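Usollow handling kit, second report to the grants office
Woltham site, 15th January

You asked whether the Usollow kit should be renewed when the trial license ends in August. We are not ready to say it should.

The sales material promises that a new item can be taught in 20 minutes by someone with no training. Our best time so far is 43 minutes, and that was for a plain plastic bottle. The supplier, Genel, says we are still learning the software. Maybe so, but we were sold a kit that needed no learning.

The target in our agreement is 500 logged transfers. We have the logs, but Genel's software marks a transfer as complete when the gripper opens, wherever the item ends up. I would not quote its success rate to anyone until we have checked it by hand.

Kirui, who supply the baskets and trays, have been quick and cheap. No complaints there.

Support has been slow. We have 2 open tickets, both on the grip force setting, and the replies so far have been links to the manual.

The bottle and flask task, with two baskets and the dark tray:
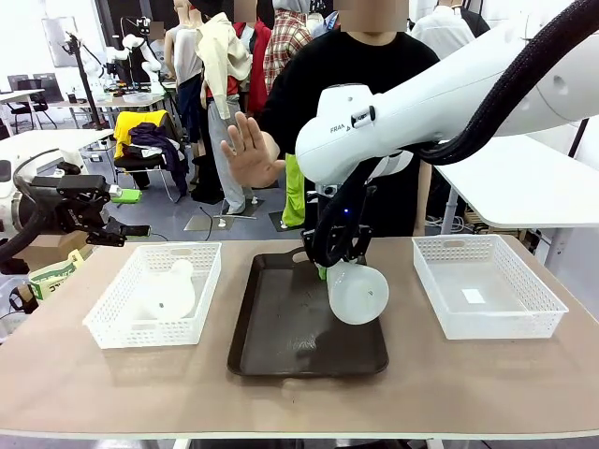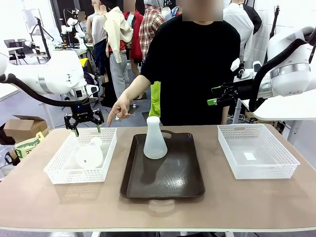
Can the kit be left to run without staff beside it?
Not at present. The agreement calls for a person at the table whenever the arms are powered, and we have budgeted staff hours on that basis through August.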